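4.2 Handling rules for thin, nested objects

When we began collecting at the Wolel site we had hoped, perhaps a little fondly, that the general rules from Section 3 would carry us through every kind of object on the list. They did well with boxes and bottles. Disposable cups were another matter, and over the weeks we found ourselves writing a small set of rules just for them, which the Erraji group kindly tried out on their own tables before we settled on the wording.

The first rule is that the operator brings both fingers level with the part of the stack to be held, and pauses there before closing. The second is that a stack is checked for lean at the start of every session and set straight by hand if needed. We capped each session at 6 operators and 600 grasps, a limit we borrowed from the older Dememwood guidelines and have grown rather fond of. Anyone who crushes a cup takes it out of use and writes it down in the log, with no blame attached, and we would warmly urge other labs to keep that last part.

Figure 2. Gripper fingers open on either side of a stack of nested cups, the outermost one printed with a pale floral pattern.

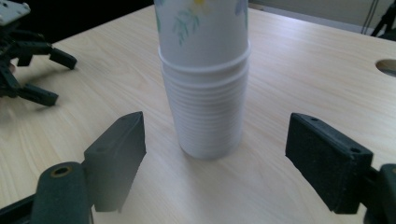
Should a crushed cup count as a failed grasp?
Under the Drandosus rules it counts as a failure only if the cup can no longer stand upright without help. Lighter dents are logged as damage and scored separately, so that a gentle operator and a hurried one can still be told apart when the records are read later.

We kept the two scores apart in all the tables that follow, and Section 4.3 takes up the same question for paper plates.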